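Ummont League Newsletter, April 2019

Handball and added time: what changes for our matches

The revised Laws of the Game take effect for league fixtures at the start of next season. Clubs have asked how the new wording on handball will be applied in the Ummont divisions, and how referees will record stoppages now that the paper match card is being dropped. Both points are covered in this item. Youth matches under the small-sided rules are not affected.

1. Handball by an attacking player

A goal scored directly from the hand or arm will be disallowed, even if the contact was accidental. The same applies when a player gains control of the ball after it touches the hand or arm and then scores or creates a chance. Intent no longer has to be judged in these cases. The restart is a direct free kick to the defending side, taken from the place of the contact. No caution is given unless the offense was deliberate or otherwise calls for one.

For defenders, the position of the arm is the main test. An arm above shoulder height will usually be penalized. An arm placed on the ground to support the body during a fall will usually not be, provided it is not stretched out to the side.
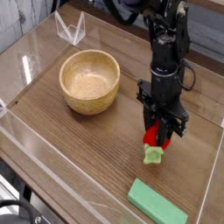

2. Recording added time

Referees will enter each stoppage in the Driseo match form, which replaces the card after the last spring fixture. Substitutions, injuries, cautions and drinks breaks have separate fields. The total is shown to both benches before the end of each half and is a minimum — the referee may extend it, but may not reduce it.

In the trial last November, 17 matches were logged in full. The form recorded 125 stoppages, of which substitutions were the largest group. Two matches at the Jekotetti ground were left out of the trial because the form was not submitted by the deadline.

3. Appeals

Decisions on facts connected with play remain final. A club may appeal a sending-off only on grounds of mistaken identity, using form 216, and the form must reach the league office within three days of the match. Video may be attached if it shows the whole incident at normal speed.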